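How to Train a Cable-Following Policy in Simulation with Randomized Scenes

Cables are my favorite thing to teach a robot about. They bend, they sag, they slide out of a grip the moment you relax, and a policy that was perfect on rigid blocks will fall apart the first time it meets one. So I was very happy when our cable-following setup in the Jandance simulator started giving results good enough to write up. What follows is the recipe as we run it now, with the parts that cost us the most time spelled out in full.

You will need a working Jandance install, a gripper model with two fingers, and one decent graphics card. If you have trained any image-based policy before, you already know most of the tools.

Step 1. Build the cable

Model the cable as a chain of short capsules joined by ball joints with a little stiffness and damping. We use 120 segments. Fewer segments run faster, but the cable starts to kink at the joints and the policy learns to look for the kinks, and then you have trained a kink finder. Put a single smooth mesh over the whole chain for rendering so the joints never show.

Pin one end of the cable to a fixed body. Leave the other end free at first. Once training is stable you can pin both ends, and this is where the fun starts, as tension suddenly matters!

Set the friction between cable and fingers low enough that the gripper can slide. Test this by hand before you train anything: close the fingers, pull along the cable, and watch. If the cable drags along with the gripper, lower the friction or open the fingers a hair. If it whips out sideways, you went too far.

Step 2. Set up the wrist camera

Mount a virtual camera just behind the fingers, looking past the tips. The fingertips should always be in view. We tried hiding the gripper from the camera to give the network a cleaner picture, and it did worse at every stage. The network uses the fingers as a ruler — it learns where the cable sits relative to the gap between them, and that carries over to new scenes much better than a raw position in the picture.

Also check that the gripper's linkages don't cover the middle of the view when the fingers are fully open. Move the camera if they do. A small change of angle is usually enough.

Step 3. Randomize what surrounds the cable

For every episode, draw a new set of the following:

Cable color, thickness and shine
Surface material behind the work area
Light direction and strength
Large plain objects near the cable
Tall thin objects near the cable, such as poles
Starting angle of the gripper

The last two object types deserve a few words. Large plain shapes teach the policy to cope when part of the cable goes out of sight. Tall thin shapes are there to fool it. A pole and a hanging cable are both long, narrow and close to vertical, and our first network (the one we called Olelbridge) happily drove toward whichever was wider. Adding poles in many sizes and materials cured that within a single night of training.

Busy surfaces matter too. Veined stone is a wonderful test, with all those thin pale lines running off in every direction. If your policy can ignore those, plain tabletops are easy.

Step 4. Collect demonstrations

Write a scripted expert that reads the true cable position from the simulator. It picks a point on the cable, lines up the gap, moves in with the fingers open, closes, and slides. The student never gets that position, only the camera view and the finger opening. We record 1000 episodes and throw out any where the expert loses the cable.

Keep the approach slow. A fast expert makes great-looking videos and terrible training data, with hardly any views from the moments when the cable is between the fingers and the grip is still open. Those views are gold.

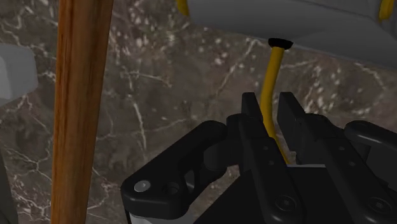 Posted by the Vullamora team
Oct 24, 2018

In the view above, a yellow cable comes down from a black grommet on the underside of a gray body and runs through the gap between the fingers, with a wooden pole off to the left and dark marble behind. I love views like this one for checking a policy, as the tall distractor is right there and so is the veining. Save a batch of similar ones and look through them before each long run.

Step 5. Train the student, then correct it

Start with plain imitation on the recorded episodes. Then let the student drive while the expert labels each view with the action it would have taken, add those labels to the data, and train again. We do 3 rounds. Most of the gain comes in the first, and the later ones mainly fix recoveries, where the cable has drifted close to one finger.

Step 6. Test on scenes it has never seen

Hold back whole materials and whole object shapes, as well as new random seeds. We keep a separate scene set, named Boateng, that never touches training. Score two things: whether the fingers straddle the cable before closing, and how far the gripper slides before it lets go. Keep the scores apart. A policy can be excellent at lining up and poor at sliding, and one combined number will hide it.

When sliding is the weak part, go back to the friction settings in Step 1 and randomize those too. We only added this in August, and it is now the first thing I would change in any older setup.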